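About Pruncombe

Dec 1, 2025
By Declan Madigan

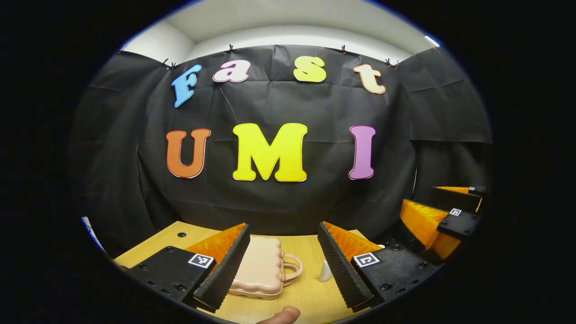 Two grippers at the table, with a small peach-pink case between the fingers of one of them.

Pruncombe is a software company. We write the programs that turn recordings of people doing things with their hands into motions a robot arm can carry out. We don't build arms and we don't sell them. Our customers already have the hardware, or they have picked it out and are waiting for delivery, and they need something to run on it.

There are 22 of us. Most are programmers. A few came from machine shops and warehouses and spend their days on recording and testing. Dumisani Buthelezi runs the perception group and I look after planning and control. We share one floor, and the recording tables are close enough to the desks that you can hear when something gets dropped.

What we make

Our main product is Kaltano. It takes wide-angle video from a gripper held in a person's hand and works out where the gripper was at each moment, how far the fingers were open, and how the two hands moved in relation to each other if there were two. The square black-and-white markers on the finger mounts are there for this. Kaltano finds them in every picture it can and uses them to measure the opening of the fingers. When a marker is hidden or blurred it fills in from the pictures on either side, and if the gap is too long it drops that stretch and says so in the log. Early versions guessed in those cases. The guesses caused more trouble than the missing data did.

Gilmartin is the second piece. It trains a control policy from what Kaltano puts out and then runs it on the arm. The policy suggests a short run of moves, and Gilmartin checks that run against the limits of the arm, the table height and the position of the other arm before anything is sent to the motors. If a move fails the check, the arm slows to a stop and waits. Customers can set their own limits in a plain text file. We have been asked many times for a screen with sliders and we are working on one.

Waltascombe is our set of tools for looking at recordings. It started as a script Dumisani wrote to play two videos side by side. It now shows both grippers, the finger openings and the estimated path on one timeline, and it lets you mark a bad recording and leave a note about what was wrong with it. Waltascombe is free to anyone who licenses either of the other two.

How we work

A new task begins with 200 recordings. We train on those, run the result on an arm and write down where it fails. Then we record more of whatever it was bad at. Small things with curved sides and handles usually need the extra round, as the fingers can close on them in several ways and only some of those hold. Our internal library has passed 3000 recordings, and every release of Gilmartin is tested against a fixed set of 38 tasks before it goes out. The results go to customers with the release notes, including the tasks that got worse.

We keep the raw video. Kaltano has been rewritten twice, and both times we ran the old recordings through the new version.

Customer recordings stay with the customer unless they agree in writing to share them.

Working with us

New customers normally start with a single task on a single arm. We ask for the arm's model, a drawing of the work area with measurements, and a sample of the parts. Support questions are answered by the people who write the code, on weekdays. We take student interns each May, mostly for Waltascombe and for testing, and openings are listed on the jobs page.

Recent items

Kaltano: better handling of hidden markers
Notes on setting table height in Gilmartin
Waltascombe keyboard shortcuts
Why we send out the test results that got worse
Internships at Pruncombe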